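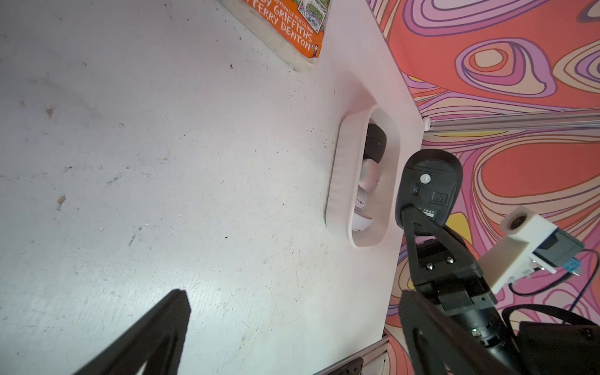
Paperback and oval tray on a white tabletop

Trimholm Facade Panel System
Supplied by Goltar, Stuvbridge

Trimholm is a ventilated facade panel for offices, shops and apartment buildings of low and middle height. The panel is made of fiber cement, colored through the full thickness, and it is fixed on an aluminum frame with hidden clips. From the street one sees only the joints, and these can be as narrow as the architect wishes, within the limits in our planning guide.

The system was first drawn by our technical lead, Konrad Wyss, for a corner building in Stuvbridge where the old brick could not carry a heavy stone front. The owner wanted a calm, flat surface with deep windows. Since then we have developed the clip two times. The present clip allows that a single panel is taken out and put back without touching the neighbors, which building managers ask for very often.

Panels and finishes

Standard panels are 10 mm thick. They come in two heights, and the length is cut to order in our workshop. The color range has 17 tones, mostly grays, sand and brick reds, in matte or lightly brushed finish. Other tones are possible for orders from 1,000 square meters. Please note that the brushed finish has a direction. The arrow on the back of the panel must always point up, also on the soffits, where it must point to the street.
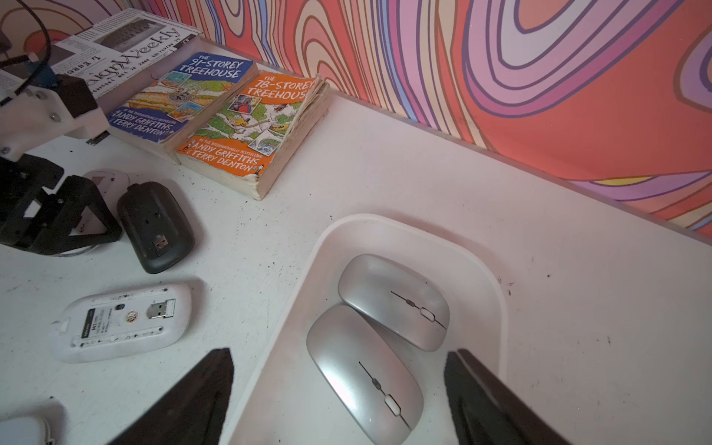

For corners we offer a mitered piece, glued in the workshop, or an open corner with a dark profile behind. Most of our customers take the mitered piece at the ground floor and the open one above – it is cheaper and from below the difference is small.

Frame and insulation

The vertical rails are hung on brackets with a thermal break. Brackets are delivered in several depths, so that the insulation can be chosen freely and an uneven wall can be corrected. Before ordering we need a survey of the existing wall. If you have no survey, Shabnam Bajwa in our project office can arrange one.

Delivery

Lead time is about ten weeks from signed drawings. Panels arrive on pallets, marked by floor and by side of the building. Please store them flat, under cover, and leave the film on until the joints are finished. Deliveries to Stuvbridge sites leave our yard on Thursday.

Samples and documents

Sample boxes contain one small piece of each tone and one clip. Architects receive the box without cost, other customers pay a deposit. Drawings, fixing details and the cleaning instructions are sent by Montserrat Arriaga at the sample desk. Write in your request the name of the project and the facade area, even if it is only a first estimate.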